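Notebook, staging bench
Wednesday, September 29, 2021

Right, catching up on the Russo switchover, because I promised Borislav I'd write it down while it's fresh and not three weeks later like I did with the April batch.

Background for whoever reads this next: we've picked up distribution for the Ikadance access points as well as the Fato switches we already carry, so everything that leaves the workshop for resellers now gets staged on the one bench with the one process. In theory! In practice the two ranges want their firmware loaded in completely different ways, and the old Ustosix provisioning server only really understands Fato.
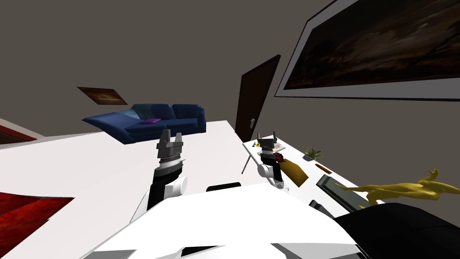 Can the Ikadance units be staged from Ustosix at all? They can, as long as you load the vendor profile by hand first and put the bench on its own VLAN (I used 17). Skip the profile and they pick up an address, blink at you and sit there forever.

So, the numbers. 264 access points in the first consignment, all serials scanned against the packing list by lunch. Two came up as duplicates, which gave me a bit of a fright, but it was my scanner double-reading the carton label. I've turned off the carton barcode type in the scanner settings. Please leave it off!

Firmware next. The first lot went through fine, then the server started timing out whenever I pushed past a full shelf. I blamed the cabling (naturally), swapped two patch leads, no change, had a cup of tea, and then found the lease pool was still set to the tiny range from the old switch jobs.
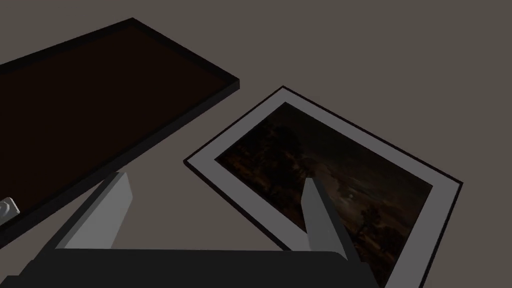 Once I'd widened the pool and restarted the service it behaved itself for the rest of the arvo. I've saved the new config as the default and kept the old one beside it with "pre-Russo" in the name, in case somebody needs to stage an old Fato job.

Licensing is still a mess. The reseller portal wants each activation key matched to a serial, and the export Borislav sent over has the leading zeros stripped because it's been through a spreadsheet. Borislav, mate, can you send me the raw CSV? I can pad them with a script but I'd sooner have the original, and I don't fancy arguing with the portal over one wrong digit.

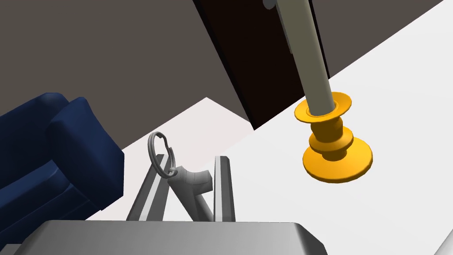
I also had a go at the new label template. The colour bar prints too close to the edge on the small labels, so I've nudged the margin in by 2 mm and it's sitting nicely now. Template's on the shared drive under Labels, the old one's in the archive folder.

Still to do: chase the CSV, load keys, spot-check PoE on the Fato 48-port before it goes back on the shelf, and order more labels. We go through a roll of 1,000 quicker than you'd think once cartons and units both get one.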